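Home Essays Rooms Archive About Subscribe

We use cookies to remember your reading preferences. Accept / Manage

Let the Poles Show

By Aušra Paju
April 17, 2025
7 min read

My sister has been after me for years to buy a real wardrobe. She sends me links. She has a thing for the Arsenault catalog, the one with the fluted doors and the little brass feet, and every few months another one lands in my messages with a heart next to it. I always write back that it's lovely. And it is! I just don't want it in my room, and I've finally worked out why, so I'm going to put it all down in one place and then send her the link for a change.

I like poles. Metal poles, rods, struts, and the fat little connectors that grip them where they cross. I like them for hanging clothes, for holding up a curtain, for making a corner into a place where things go. I think most people would be happier with a lot more of this stuff and a lot less cabinet, and I'm prepared to be annoying on the subject.

It started with a wardrobe, of course. I did own one once, a flat-pack called the Gakier, which cost me $244 and a whole Saturday. It came in two boxes so heavy that I opened them down in the hallway and carried the panels up the stairs one by one. It had a back made of something like stiff cardboard that you slid into a groove and then nailed, and I nailed it crooked. From that day the doors never quite met. You could close the left one or you could close the right one, and whichever you closed second would push the first one open an inch, very politely, like somebody clearing their throat.

I lived with that for two apartments. When I moved to the third, the thing wouldn't fit around the landing, so I took it apart, and anybody who has ever taken apart flat-pack furniture knows what happened next. The screws had chewed their holes into crumbs. It went back up as a kind of suggestion. I used it for one winter with a belt around it (a belt!) and then I put it out on the curb, where it got rained on and swelled up.

After that I had a pile of clothes on a chair and no money, and a neighbor who was moving out asked if I wanted some poles. That was the entire pitch. They'd held up a backdrop for his wife's craft fair stall, and he had a bag of clamps and connectors that went with them. I said yes because I say yes to everything in a hallway. I put up one upright, ran a rod off it, braced it with another piece on the diagonal, and hung up my coats. It took me less time than finding the coats.

Now, I know what people say about open rails. They say dust. Okay, there's dust. I shake things out. I wear most of my clothes often enough that dust doesn't get much of a chance, and the ones that do get dusty are telling me something. When I had doors, I had a whole dead zone behind the left one, full of blouses I'd bought for a job I didn't have anymore. I didn't see them for years. I gave them away the week they went up on a rod, because I had to look at them over breakfast and I couldn't stand it.

They also say it looks messy, and this is where I get a bit heated. Messy compared with what? Doors don't tidy anything. I've opened plenty of gorgeous doors in other people's houses looking for a towel, and I've had things fall on me. If your clothes are all over the place, a wardrobe just gives them somewhere to be all over the place in the dark. With a rail, there's a natural limit. It's 40 inches long, say, and when it's full it's full. You can't push down on a rod and kneel on it, the way you can with a drawer.

And I think the frame itself looks good. That's the part my sister won't accept. She thinks a pole is what you have until you can afford furniture. I think a pole standing straight with a strut leaning into it is a nice thing to look at, and I'd put it up against any fluted door. You can see how it stays up. The slanted piece is doing a job, the clamp is doing a job, and if you took one away you'd know right off what would sag. My crooked Gakier had all of its reasons hidden inside it, and so when it failed, I had no clue what to fix.

There's also the business of changing your mind, which I do a lot. The first setup I made was too low. I'm not tall but I own a long coat, and the hem sat on the floor like a sulking dog. So I loosened one connector, slid the rod up until it was 61 inches off the boards, and tightened it again. Done. Try that with a wardrobe. Later on I wanted a second rod under the first for shirts, and I added one. Then I got sick of the second rod and used it in the kitchen for a year to dry herbs, mostly badly, and then it came back to the bedroom in July when my cousin stayed with me and needed somewhere to hang her dresses. I've had that rod longer than I've had any chair.

I do have complaints, and I'd be a liar if I left them out. Cheap connectors are terrible. I bought a set from Pindico that was $16 for the whole bag, and they had plastic insides that went round and round without ever getting tight. One of them let go in the middle of the night under four winter jackets and I thought somebody had come in through the window. Get the kind with a proper metal body and a screw you can really lean on. I switched over to Cultero ones after that. They cost more and they're a bit ugly, with a big round knuckle of a housing, and I've come to like the knuckle.

You also have to brace it. People skip the diagonal because it looks like extra, and then they tell me rails are wobbly. Well, yes! A post with a bar sticking out of it wants to lean toward the bar, and it'll do that a little more with every sweater. Put the slanted piece in. Put in two if you've got them. And leave the heavy stuff close to the upright, with the scarves out at the far end.

And it doesn't suit every room. I'll give my sister that much. Her bedroom has patterned wallpaper, great big ferns, and a metal frame in front of it would look as if the decorators had gone to lunch. These things want a plain wall behind them, something pale, and decent light. My own room is mostly white with one window that gets the sun early, and on a bright morning the rods have a line of light along the top that I'd miss if I had doors there. I'm aware that this is not a storage argument. I don't care, I have to wake up in there.

What bugs me most, I guess, is the idea that you have to graduate. First the chair with the pile, then the rail, then the wardrobe, then I suppose a room you walk into with a little padded bench for taking off your shoes. I know people with the padded bench. It's got laundry on it. I don't think any of them get dressed more happily than I do, reaching over with one hand and wet hair, seeing everything I own in one go.

So no, I'm not saving up for the fluted doors. I'm saving up for two more uprights and another long rod, so I can carry the whole business around the corner and hang a curtain off it — black, probably, though I've been talked out of black before. My sister is welcome to visit and hate it. She can hang her jacket at the end near the pole.

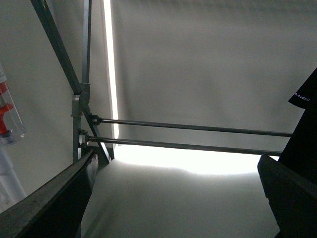
Pole, struts and rods, with black fabric off to the right.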